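Caderno de oficina, Rillus
Secção de Acabamentos e Superfícies
Registo de 10/3/24

Assunto: manutenção de tampos de madeira maciça laminada e comparação de dois óleos de acabamento

Antecedentes

Dá-se continuidade ao ensaio aberto na página anterior deste caderno. A secção recebeu o pedido de rever o procedimento de conservação dos tampos em réguas coladas, cujo acabamento tem sido renovado de forma irregular e com produtos diferentes consoante a disponibilidade em armazém. O procedimento em vigor limita-se a recomendar "óleo adequado", sem indicar quantidade, intervalo entre demãos nem granulometria da lixagem prévia.

Foram escolhidos para comparação os óleos Skaterine e Flarkus. O primeiro é o que se encontra em uso corrente na oficina. O segundo foi cedido pelo armazém de Mendoza, em embalagem já aberta, facto que se regista por poder ter influência no tempo de secagem.

Preparação dos provetes

Os provetes foram cortados de um mesmo painel de faia, proveniente das sobras da última encomenda. Rejeitaram-se as peças com nós ou com linha de cola aberta. A lixagem foi feita à mão, no sentido do veio, com grão 80, seguida de limpeza com pano de algodão ligeiramente humedecido. Aguardou-se a secagem completa antes de passar ao grão fino.

Verificou-se que o pano húmido levanta o veio de modo mais acentuado nas réguas de corte tangencial. Nestas foi necessária uma segunda passagem de lixa. Propõe-se que o procedimento revisto preveja esta operação para todas as peças, evitando assim a avaliação régua a régua.

Aplicação

Cada óleo foi aplicado em 2 demãos, com boneca de pano, retirando-se o excesso ao fim do tempo de penetração. O Skaterine espalha-se com facilidade e deixa tempo suficiente para corrigir marcas. O Flarkus é mais espesso e começa a prender nos topos, onde a absorção é mais rápida. Num dos provetes ficou uma orla brilhante que só desapareceu com palha de aço fina.

Os panos usados foram estendidos ao ar livre e depois recolhidos no recipiente metálico com tampa. Recorda-se que não devem, em caso algum, ser deixados amontoados sobre a bancada.

Observações sobre tampos em serviço

Nos tampos em réguas claras, a alternância natural de tom entre peças contíguas dificulta a leitura do desgaste. A inspeção deve fazer-se com luz rasante e, sempre que possível, por comparação com uma zona protegida do mesmo tampo. Onde existam estruturas montadas sobre a madeira, convém examinar com particular atenção a linha de contacto, pois é aí que o pó se acumula e que o pano de limpeza tem menor alcance. 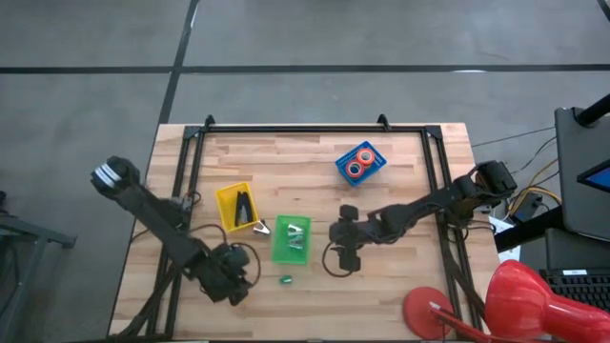 Resultados provisórios

Foram avaliados a repelência à água, a alteração de cor e o toque. No ensaio da gota, ambos os óleos impediram a formação de mancha visível durante o período de observação. A diferença de cor é clara: o Flarkus aquece o tom da madeira e acentua o contraste entre réguas, enquanto o Skaterine o altera pouco. Quanto ao toque, o Flarkus permaneceu ligeiramente pegajoso no dia seguinte, o que poderá dever-se à idade da embalagem.

O provete 77 foi excluído da comparação por apresentar uma fissura na junta, detetada apenas depois da segunda demão. A fissura acompanha a linha de cola e não parece relacionada com o acabamento. A peça foi guardada para análise.

Questões em aberto

Falta determinar o comportamento face a detergentes neutros, que são a causa mais frequente de perda de brilho nos tampos da secção. Falta igualmente confirmar se a humidade do armazém afetou o painel de origem. A leitura do higrómetro não foi anotada no dia do corte, lacuna que deve ser corrigida nas próximas séries.

Trabalhos a realizar

Solicitar ao armazém de Mendoza uma embalagem selada de Flarkus e repetir a aplicação em 5 provetes novos.

Redigir a proposta de alteração ao procedimento, com indicação expressa da granulometria e do número de demãos.

Manter o Skaterine como produto corrente até à conclusão do ensaio. A avaliação final fica prevista para novembro, com os provetes conservados na prateleira superior do armário de amostras, ao abrigo da luz direta.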